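25/03/2022

I am home late again and my wrists are tired, so I will write slowly. It is five weeks now since they changed the work at Karkent, and I want to put down how it is before I forget how it was before.

Until February I was at the long table with the others. We took the clothes that customers send back, checked them for stains and pulled buttons, folded them and put them in the right bin. On a good shift our line did 2,000 pieces. I was never the fastest, but I was careful, and the supervisor gave me the silk and the knitted things. I was proud of that, a little.

Now there are seven of us in the back hall, and we teach. This is the word the management uses. In each hand we hold a gripper with two fingers and we do the same work as before, only through these fingers, and everything is recorded. Then the people from Bovard take the recordings away, and from them the machine is supposed to learn how a person takes hold of a shirt. The first days I felt like a child who learns to eat with a spoon. My own hands know when a cloth is thin. The gripper does not tell me so much, and I must look where before I only felt.

Today it was baskets the whole day. One garment, one basket, and again from the beginning.
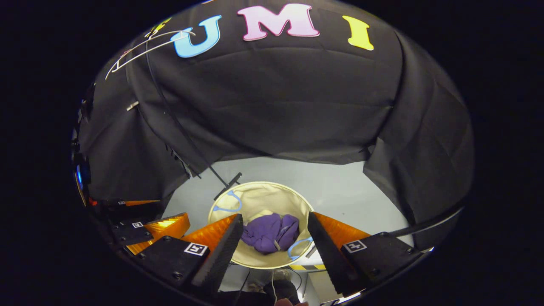
The goal for each of us is 900 recordings before the end of the project, and I am behind. When I make a mistake I have to say it and the recording is thrown out. The younger ones don't mind so much, they laugh and start again. I mind. In the old work, if I folded a sleeve badly, I opened it and folded it better, and no one had to know. Now my mistake has a number in a table.

But I want to be fair. My back is better than it was in winter. We have more breaks, because the Bovard people say that tired hands make bad recordings. In 16 years in this building I did not hear anyone say before that tired hands are a problem for the company. Also they ask me questions. One of the engineers wanted to know why I always take a knitted sweater from below and never by the shoulder. I explained it as well as I could, with my English and with my hands, and she wrote it down. I was thinking about it on the bus. It was a nice feeling and also a strange one, as if somebody asks for your recipe and you don't know if you will be invited to the dinner.

At lunch we talked again about what happens after. The letter from the office says that the new machines will take "the repetitive part" and that we will move to "quality tasks". I have read it three times with the dictionary. I understand every word and still I don't know what I will do in the summer. One woman from the old line has already gone to Unell, to the bakery side, and she says the pay is lower but the hours are the same every week. Another one wants to stay and learn how to repair the machines. I asked if there is an age limit for this course. There isn't, but there is a test in mathematics - I should look for my son's old schoolbooks, they must be in the cellar.

On the way home I bought thread at Grgić, the dark green, for the coat. After dinner I sewed the lining by the kitchen window. It went fast, and I didn't need to look at my fingers.

Tomorrow early shift. I must remember to take the flat shoes and to ask about the two free days at Easter.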